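Verena Rainer had the hall rug half rolled when I got there, a little after nine, and she didn't stop for me. She repairs and resells knitwear under the name Grestness, out of the ground floor of her house. May is her clear-out month. Everything heavy comes off the rails, gets checked, goes away till fall.

"Sit anywhere that isn't wool," she said. I stood.

What does she check first? Cuffs and hems. Always.

"The rib tells you everything. If the rib has gone slack the rest will follow. People look at elbows. Elbows are easy, I can do an elbow in front of the radio."

She likes dark yarn least. Charcoal, navy, black — hard to see the stitches, and her eyes are not what they were. She does those in the morning only, by the window, and leaves the cream and oatmeal stuff for after supper. 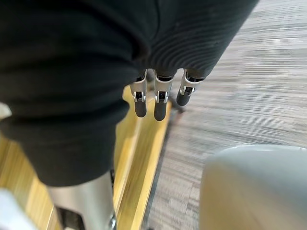 Floors matter more than you'd think. She has wood in one part and carpet in the other and she has opinions on both. Wood is for shaking out. Carpet is for kneeling. "I pin on the carpet when a thing is too big for the table. My sister thinks it's disgusting. I vacuum first, and I vacuum after, what more does she want."

And lint? "Lint is a way of life."

She keeps a ledger, a real one, paper. Last year 1257 pieces went through the house, of which 701 were sold on and the rest went back to their owners mended. She read me the numbers twice becuase I'd written the first one down wrong. The partner in all this is Branislav Matoušek, who handles the selling and the post office runs, and who came in about halfway through looking for tape.

"She won't fold anything in thirds," he told me. "I fold in thirds. We've had words."

Verena folds in half, sleeves in, then rolls from the bottom. Never hangs a heavy knit. "It grows. You hang it in May and in October it's a dress."
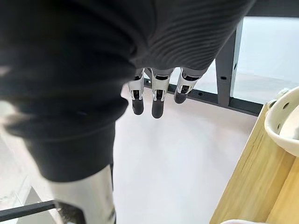 Pale surfaces for checking, she says, if you can get one. A bedsheet will do. Moth damage in a dark sweater shows up quickest when there's something light behind it, and she holds each one up and pulls it sideways, gently, a hand's width at a time. Slow work. Matoušek timed her once and was told to go and find something else to do.

Storage is cotton bags, from a supplier called Wason. Cedar blocks from Le Roux, sanded again every spring. No plastic in the house, she's strict on it.

Would she ever take a proper shop? There was one, on the corner, 2550 a month. She went to see it and came home again.

"Where would I kneel?" she said. Then she asked me to hold the other end of teh rug.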